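Progress report to the Plalmont fund
Lornesside two-arm table project
Wednesday, November 8, 2023
Prepared by Mehwish Niazi

Dear all,

It has been a lively quarter, and I'm glad to say a useful one, although the most useful week in it began with a fault. I'll start there, as I know several of you saw the short notice we sent and have been waiting for the full story.

What went wrong

We were running the sorting task in the ordinary way, both arms working, groceries going from the middle of the table into the corner containers. The left arm had picked up a jar and was on its way to the back tray when its gripper opened. The jar dropped a short distance, rolled and stayed on the table. Olanrewaju Bako was on watch and pressed stop. Nothing broke and no one was hurt, but the arm had not been told to let go, and we treat that as a safety matter whatever it happens to be holding.

We stopped all powered work that afternoon and kept it stopped for four days. The logs showed the left gripper losing contact with the controller for 190 milliseconds. When contact came back, the gripper restarted and did what it does on every restart, which is open fully. The software above it (our Wakitz control layer) saw a healthy gripper again and carried on as if it still had the jar. So there were two faults really, one sitting on top of the other, and the second is the one that bothered me more.

Finding the cause

Olanrewaju went after the dropout first. He moved the arm slowly through its whole reach while watching the link, and found that it failed when the wrist was turned nearly to its limit with the arm stretched out. The loop of cable over the arm had been tied a little too short when we refitted it in April. At full stretch it pulled on the connector. He then did the same on the right arm, where the loop had more slack, and got no dropouts at all.

We went back through the older logs as well. There were 47 shorter dropouts on the left arm, all of them too brief to restart the gripper, so all of them passed without anybody noticing. That was an uncomfortable read. The information was there and we weren't looking at it.

What we changed

Both cables now have longer loops and a clamp that takes the pull before it reaches the connector. Effiong, who supplied the grippers, sent us a setting that makes them hold their position on restart, and we have applied it to both. The control layer now stops both arms if either gripper is silent for longer than a single message, and a person has to clear the stop by hand. Any dropout, however short, goes into a daily summary that Olanrewaju and I both read.

I was worried that the new stop would be a nuisance. It tripped twice on the first morning, both times from a limit we had set too tightly, and since we corrected that it has been quiet. I'm delighted with it – it has made the whole team more relaxed around the table.

Testing since the repair

We set ourselves a target of 4000 pick-and-place cycles without an unplanned release before going back to normal running.

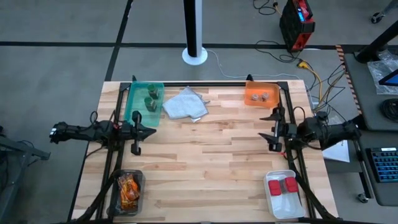

We reached that target last week. Jars came first on purpose, as they are the heaviest things we handle and the least forgiving if dropped. After those we moved on to the soft, shiny packets, which are much harder to grip well and gave us several missed picks. A missed pick is a different thing from a release, and we logged them apart. We also pulled the gripper connector by hand in the middle of a carry, with the arm low and everyone standing back, and both arms stopped each time we tried it.

Where this leaves the plan

The pause and the testing used up time we had meant for folding cloth. That work has begun, but only just, and I would ask you to move its milestone to April. The sorting milestone stands as agreed. We can cover the clamps and cable from the small parts line, so there is no request for money in this report.

Still open: we don't yet have a good way to check cable wear other than by eye, and I'd like one before the arms start running for longer stretches. Olanrewaju has an idea for a slow stretch test at the start of each day, using the link log to spot trouble early. He hopes to have it working before the next report, and I'll send the first results with it.

With thanks for your patience during the pause,

Mehwish Niazi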